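Ticket : déconnexions répétées du pont Wi-Fi entre le bureau et l'atelier
Site : Koliscombe
Ouvert par : Su-chen Chou
Pris en charge par : Brian Mosoti
Priorité : normale
État : résolu

Description du problème
Depuis le début de novembre, la liaison entre le bureau et l'atelier tombe plusieurs fois par jour. La coupure dure presque 30 secondes, puis tout revient sans intervention. Les postes du bureau ne sont pas touchés. Côté atelier, les partages réseau se ferment et l'impression des étiquettes s'arrête en cours de lot. J'ai redémarré le pont et le commutateur de l'atelier, sans changement.

Brian Mosoti, 9 h 10
Bonjour Su-chen. Pouvez-vous m'indiquer la version du micrologiciel affichée dans la page d'état des deux ponts Tevis, et me dire si le voyant de liaison s'éteint pendant la coupure ou s'il passe à l'orange ?

Su-chen Chou, 9 h 42
Bureau : version 462. Atelier : version 462 aussi. Le voyant passe à l'orange, il ne s'éteint pas.
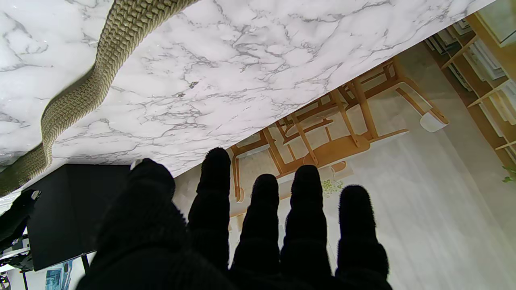
Autre point : les coupures sont plus fréquentes l'après-midi. Ce matin il n'y en a eu aucune avant 9 h.

Brian Mosoti, 10 h 05
Merci. Voyant orange = le pont reste alimenté mais cherche un canal. Je regarde le journal du pont du bureau à distance. Merci de ne pas le redémarrer pour l'instant, le journal serait effacé.

Brian Mosoti, 10 h 50
Le journal montre une série de messages « canal occupé, nouvelle recherche » à chaque coupure. La sélection automatique du canal est activée des deux côtés. Y a-t-il eu un changement chez les voisins ou dans le bâtiment, par exemple un nouveau point d'accès ?

Su-chen Chou, 11 h 20
Je me suis renseignée auprès de Ka-ming Tang. La société Maddale, de l'autre côté de la cour, a fait installer un réseau Wi-Fi extérieur fin octobre. Il ne connaît pas les canaux utilisés.
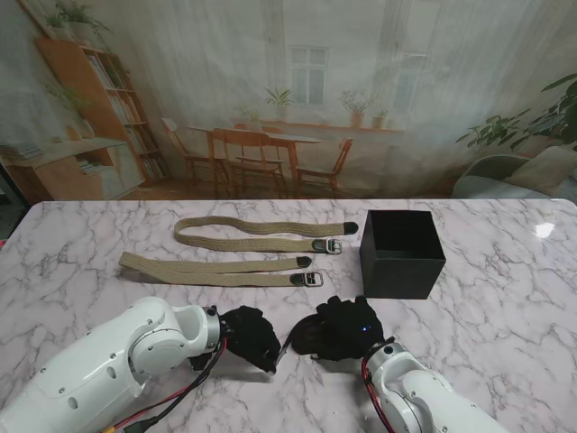 Brian Mosoti, 11 h 35
Cela correspond aux dates. Essai proposé :
1. Ouvrir la page de configuration du pont du bureau, onglet Radio.
2. Désactiver la sélection automatique.
3. Choisir le canal 2 dans la liste du profil.
4. Enregistrer, attendre le retour de la liaison, puis vérifier que le pont de l'atelier a suivi.

Su-chen Chou, 14 h 15
Fait. Le pont de l'atelier n'a pas suivi, il est resté en recherche. J'ai dû me brancher dessus avec un câble et refaire le réglage sur place. Liaison rétablie à 14 h 05.

Brian Mosoti, 14 h 30
Noté. La procédure ne précise pas qu'il faut commencer par le pont distant. Je transmets à Chi-keung Au pour correction de la fiche.

Su-chen Chou, le lendemain, 16 h 40
Aucune coupure depuis le réglage. L'impression d'un lot de 720 étiquettes est allée au bout. Par contre le débit me paraît plus faible qu'avant sur les gros fichiers.

Brian Mosoti, 16 h 55
Le canal fixe est plus étroit, c'est normal avec ce profil. Si cela gêne, on peut essayer la largeur supérieure en dehors des heures de travail. Je laisse le ticket ouvert encore deux jours.

Su-chen Chou, 17 h 02
Le débit suffit pour notre usage. On garde ce réglage.

Clôture
Cause : interférence avec un réseau voisin, sélection automatique du canal activée.
Correctif : canal fixé manuellement sur les deux ponts.
Suite : fiche de procédure à corriger (Chi-keung Au).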